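Can a robot clear a table yet, or is this still demo stuff?

diretti_fan
Asking for my mom's place. She has bad wrists and the dishes after supper are the worst part of her day. Saw a Sukent ad in October that made it look easy, two arms, table cleared, done. Price was way past what we have but my brother says wait 2 years. Not looking for a dishwasher, she has one. Its the getting stuff OFF the table that hurts. Small table, one or two people's plates. Anybody used one of these for real?

Vernon Boychuk
Short version - almost, not for your mom yet. I do setup work on two-arm units, and the picking up is better than it was. Forks and spoons are the slow part. They're thin, they lie flat on the plate, and the fingers have to come down in just the right spot.
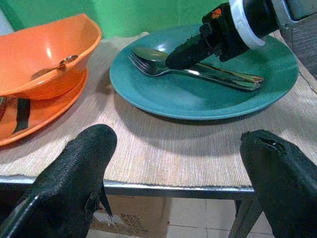
melnyk77 wants to know why not just lift the whole plate with the silverware on it. Fair point, I do that at home too. But tip it a little and the fork slides off, and now it's on the floor, which is a harder job than the one you started with. Silverware first, then plates.

Stacks are the other headache. A bowl sitting crooked on a plate with a spoon in it, a person doesn't even think about that. The machine has to decide if it's one thing or three.
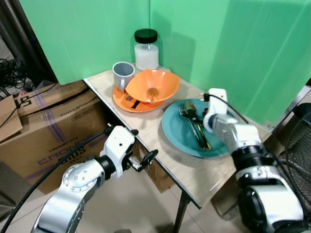 We count a run as good if everything gets where it should go and nothing drops. Last batch I kept notes on was 19 tries, 5 good. Slow too, I could of had the kitchen clean and gone home. Ask any seller for the same numbers on a table they didnt set themselves.

Also lighting, chair legs, a tablecloth that moves. A real house has all of it. 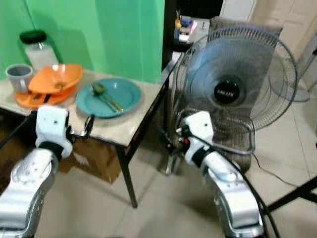

Mug, jar, stacked orange dishes, fork and spoon on the teal plate.

testislow
dont buy one. get her a rolling cart, put it next to the table, slide everything on, roll it to the sink. My aunt has done it that way for years and her hands are worse than mine. Robot can wait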